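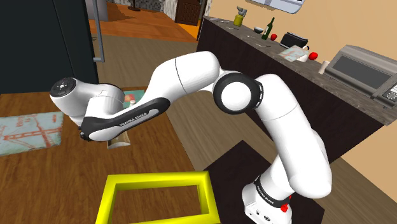

3.2 Collecting the demonstrations

I did most of the demonstrating myself, which I'd recommend to anyone who wants to find out quickly what is wrong with their own interface. Maya Srour did the rest. We worked in Rarnmont, our simulated kitchen, and drove the arm with a hand controller: move your hand, the wrist moves, squeeze the trigger and the arm listens, let go and it stays put. That last bit (we call it the clutch) matters more than I expected. Without it you run out of desk long before the arm runs out of reach, and you end up half standing with your elbow in the monitor.

Figure 2. A view of Rarnmont, with the Franka arm reaching over the wooden table and the kitchen counter behind it.

All the tasks in this section are reaching and hovering tasks, done with a bare wrist and no fingers on the end. I know that sounds a bit thin! But we wanted to look at how people steer before we let grasping muddy things, and a person who fluffs a grasp will happily try it again six times, so you learn a lot about grasping and very little about steering. The operator was given a spot to reach, brought the end of the arm over it, held it still and pressed a button to finish. There were 4 task families and we ended up with 2,603 demonstrations after cleaning. We threw out any run where the operator pressed finish by accident, and any run where the arm hit a joint limit and sulked there until we reset it.

We also tried the other obvious way of showing a robot what to do, which is to take hold of it and push it through the motion. You can't do that to a simulated arm, so we used the real one in the Romdale lab and replayed the joint angles in simulation afterwards. We got 46 usable runs like this. They are lovely to look at, smooth and rather direct, but my shoulders were sore by the end of the afternoon, and I found I kept choosing paths that suited where I was standing. Walk round to the other side of the base and you get a different path to the same spot. I don't think this gets enough attention in the papers we read while planning the study.

Remote control has its own bad habits. Both of us paused just before the goal, often for a good second, while we worked out how high the wrist was. A flat screen is a poor judge of depth and the policy copied our dithering faithfully, so our first version of Yeoman (the learner described in Section 4) would sail across the table and then hang there as if it had forgotten something. Trimming still stretches longer than 10 control steps cured most of it. We left the shorter pauses in, as cutting those made the final approach jerky.

One smaller point for anyone repeating this. Maya is left-handed and I'm not, and our paths bend in opposite directions on the longer reaches. We kept both sets together for the main results and split them by operator in the Mommont comparison, where the difference shows up clearly in the elbow joint and hardly at all at the wrist.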